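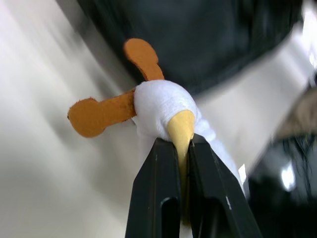 How can you win a race if you can't even see where you're going? a reader asked me after my last page, and then, two lines further down, Why don't they just turn the seats around?

Good questions, both of them! I row at a little club at Rudham, on Lake Wirent, and I wondered exactly the same thing on my first day. I climbed into the boat facing the wrong way and everybody had to wait while I climbed out again.

So let's talk about rowing, and why rowers go backwards.

It's all in your legs

Try something for me. Sit on the floor with your feet flat against a wall and your knees bent up, then push. You slide away across the floor, don't you? (Socks off and slippery shorts on, if you want a really good slide.) That big shove came from your legs, and your legs have the biggest muscles in your whole body.

A rowing boat is set up to use that shove. The seat has tiny wheels under it and rolls up and down on two rails. Your feet are strapped into shoes that are fixed to the boat, so they stay put while you roll. When your knees are bent you drop your oar in the water, then you push with your legs, lean back and pull the handle in to your ribs. The blade at the other end presses against the water and the boat shoots off in the direction your back is facing.

If you sat the other way round, you'd have to push the handle away from you with your arms. You can do it, and people do in slow fishing boats when they need to look for rocks. It's a lot weaker though, and your arms would be jelly in no time.

What about canoes and kayaks?

Aha, you've spotted it, paddlers face forwards! The difference is that a paddle isn't joined to the boat. You hold it in both hands and reach out in front. An oar sits in a sort of gate on the side of the boat, and the gate works like the middle of a seesaw. Pull your end one way and the blade goes the other way.

So who's looking?

In some boats there's a person called a cox. The cox doesn't row at all. They face forwards, they steer, and they do a great deal of shouting. Our biggest boat is called Zamudio and she carries eight rowers and a cox, and I can tell you that from seat 7 I can hear every single word.

The cox moves a rudder, a little fin underneath that turns the boat. In most races they have a small microphone and there are speakers along the boat so the people far away can hear too.

Smaller boats often have no cox. If you're on your own, in what we call a single, you have to look over your shoulder every few strokes. You turn your head quickly and turn it back, and you try not to wobble. I am still not very good at this. Last December I rowed straight into some reeds and had a duck staring at me.

In big races the lanes are marked with lines of floating buoys, which helps heaps. You can see the buoys stretching out behind you, and if they start to bend off to one side you know you're not going straight.

How long is a race?

The grown-up distance is 2000 metres. Go and find a running track if you can, the ordinary sort that's 400 metres round, and imagine five laps of it. A good eight can do that in under six minutes. A single takes longer, and when I had my first go I thought the finish line had been moved.

Kids usually race shorter distances. At the Ovar Schools Regatta there were more than 280 rowers last time and hardly any of them did the full length.

Going faster isn't just going quicker

You'd think the crew doing the most strokes would win. It doesn't work like that. The commentators talk about a crew's rate, meaning how many strokes they take in one minute. Ours was 31 in the middle of our last race, and the crew next to us had a higher rate and we still rowed past them! Their strokes were short and snatchy and ours were long. (They got us back the week after.)

And everybody has to move together. You watch the back of the person in front of you and do what they do. The rower everyone follows is called the stroke, which is confusing, I know, because a stroke is also the thing you do with the oar.

The nice bit about sitting backwards

When you're in the lead you can see all the other boats. You can see exactly how close they are and whether they're catching up. When you're coming last you can't see anyone at all, only water, and a lot of people's puddles going past.

Next time I'll do catching a crab, because three of you have asked. It has nothing to do with crabs.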